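Housekeeping and Home Life, session 2 notes
Posted 8/5/23

Okay, picking up where we stopped, with plates. I promised I'd write this part down because I talked too fast, and a few of you were still copying the board when I moved on to soup.

So, table settings. The thing I want you to take away is that the way we eat now (one big plate each, everybody served at once) is pretty new for ordinary households. For a long stretch, poorer families ate out of a shared dish with a spoon apiece. If you read the Folline household inventory in your packet, look at how few plates there are compared with beds! I love that page. Read it slowly, and keep an eye on which rooms the dishes turn up in, since the clerk went through the house room by room.

The Juvach inventory is the one with the better kitchen. It's a richer house, and the list goes on and on: platters, sauce boats, covered dishes, a whole closet for the good china. Please don't treat it as typical. Somebody does this in a paper every September and I write the same note in the margin.

A word on color. Plain white was never the only choice, and people had strong feelings about it. Cheap tableware came in blues and greens and browns long before anyone thought of matching sets, and later on the pastels took over, especially in things sold for small kitchens and for children.

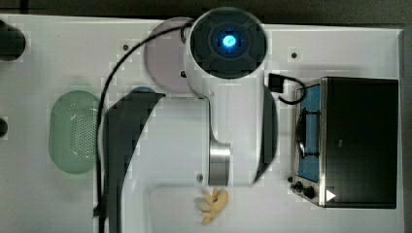

Toy kitchens are my favorite source for this, and I could happily spend the whole session on them. A play set tells you what grown-ups thought a kitchen should look like, boiled down to the bits a child would recognize. Look at the color choices, a white countertop with a round plate in pale lavender-pink, and then compare them with the dollhouse pages in the Cludance catalog, where the counters are dark and the dishes are all white. I have my own theory about why pale counters won out, but I'd like to hear yours first.

For next time: read the Abou Zeid chapter on shared meals, and write me about 50 words on one dish from either inventory. Bring a plate from home if you can, chipped is fine.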